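The Tarimley Drop-Leaf

Last updated: Thu 7 March

The Tarimley drop-leaf (you'll also hear "Tarimley flap" or just "a Tarimley") is a style of small kitchen table made in and near the town of Tarimley, and I've been slightly obsessed with them ever since I inherited one from my great-aunt. I keep this entry going as a sort of one-person encyclopedia article, so forgive the "I" everywhere. If you know better than me on any point, write in and I'll fix it!

What it is

A Tarimley is a table with one hinged leaf, never two. Most drop-leaf tables have a leaf on each side, and if you see two leaves on something sold as a Tarimley, somebody is guessing. The fixed part of the top is usually 28 inches deep, and the leaf hangs straight down on the long side. When you want it up, you swing out a single leg on a wooden knuckle (the locals call this the "gate," same as everybody else does, although it's really half a gate) and the leaf rests on that.

The other thing people look for is the peg. A proper one has a turned peg on a string, tucked into a hole in the rail, and you push it through the gate leg to stop it swinging back when a child kicks it. The peg is nearly always missing. Mine was missing. I made a new one out of a bit of broom handle and it works fine, but don't tell the collectors.

Where it came from

The story you'll read most often is that the design began with a workshop called Cloutier, which stood at the bottom of the hill by the old grain store. I believe this, mostly. Keegan Fraser, whose family rented rooms in the building afterward, showed me an order book with "table, one leaf, for narrow kitchen" written in it again and again, and the houses on that street do have terribly narrow kitchens. You can't open the oven and sit down at the same time. A table that folds flat on one side makes complete sense there.

There's a rival story from Geltonthorpe, across the river, where they claim a ship's joiner brought the idea up from the coast at Zornarport. Ruaridh Semple wrote a long pamphlet arguing for it, and I've read the whole thing twice. He's very good on ships' furniture, less good on how a cabin table with a raised rim turned into a kitchen table without one. I've gone back and forth with him by letter and we've agreed to leave it.

Wood and finish

Early ones were made from whatever was cheap, so you find all sorts, sometimes three kinds of wood in the same table. The legs might be ash and the top something softer, with the underside left completely rough (run your hand under there and you'll get a splinter, I promise). Later the workshop settled down a bit and the tops got more even.

They weren't varnished. The usual treatment was soap, plain soap flakes in hot water, wiped on and left to dry and then rubbed over with a cloth. Years of this gives a pale, silky top that takes a stain if you so much as look at it with a cup of coffee in your hand, but you just soap it again. A lot of them were painted in later decades, generally green or cream, and then stripped, often badly. Look in the corners of the rail and around the hinges for leftover paint.

Josée Gagnon, who restored mine, is firmly against oil on these tops. She says it darkens them too fast and you can't get back to where you were. I oiled a corner once before I met her. 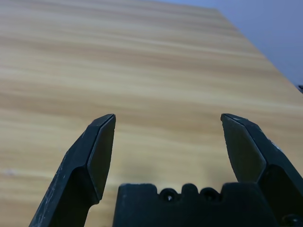

Hinges are worth a paragraph on their own. The old ones are plain iron, two to a leaf, let into the underside so the screws don't show. If the leaf sags, it's almost always the screws and hardly ever the hinge, so plug the holes and start over before you go buying new hardware. Brass hinges mean a repair. That doesn't make it a bad table, it just means the price should come down a little.

Numbers and prices

Mackenzie Després has been keeping a list of the surviving ones and has over 80 on it now, of which 16 have a maker's stamp. The stamp is a small C inside a circle, on the inner face of the gate leg, and it's easy to miss under old wax. Take a flashlight. Most tables change hands privately, and the rest turn up at the June sale in Tarimley, where I've been outbid every single time by Colton Pelletier. He has the barn for them, so fair enough.

Copies

Plenty were copied, then and since, and some of the copies are lovely. The giveaway is usually the knuckle: on the copies it's a metal pin, and on the originals it's all wood and it creaks. Some later makers also rounded off the corners of the leaf, which the old workshop never did as far as I've been able to find.

See also: gateleg table, settle, soap finish.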